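June 26, 2023

Second day on the washroom at Stistthorpe. Started with the drain, as planned in April and put off ever since. Pulled the trap, cleared it, refitted with a new washer. Timed the basin after: full to empty in 461 seconds before the work, 265 after. Still slow. The remaining restriction must be further down the line, past the wall, and I don't have a long enough snake for it. Wrote to Moulin about renting one.
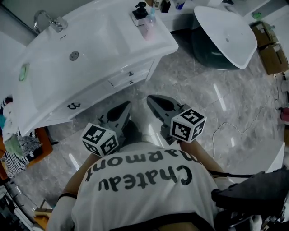

The cabinet hardware is next. The handles from Witine came in a pack of 4 and the screws supplied are too long for the drawer front by 3 mm. I can cut them or use washers. Cutting is cleaner. The replacements are meant to be close to the small black handles already on the drawer, so that the lower panel doesn't look like it came from another unit. Finish on the new ones is slightly more matte. I will accept that.

Cleaning went faster than the plumbing. Nokum descaler on the faucet, left on for the time given on the label, then rinsed and buffed with a dry cloth. No pitting in the chrome that I could find. Wiped the overflow slot with a cotton swab. Did the counter last, working from the faucet out to the rounded corner, and lifted the bottles one at a time so they went back in the same order.
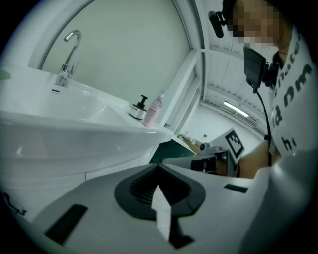

Faucet, with the black-topped pump and the pink bottle to its right.

Checked the long light over the room as well. There is a low hum from the ballast, audible with the door shut, no flicker. Logged it and left it alone. Changing it means taking down part of the slatted ceiling, and I want a second ladder for that.

Outstanding: snake, screws, bead of sealant along the back of the counter. The old sealant has lifted at one end and a fingernail goes under it. Will cut it out tomorrow morning and give it the full cure time before running any water. Bought bread on the way home. Knees sore from the floor.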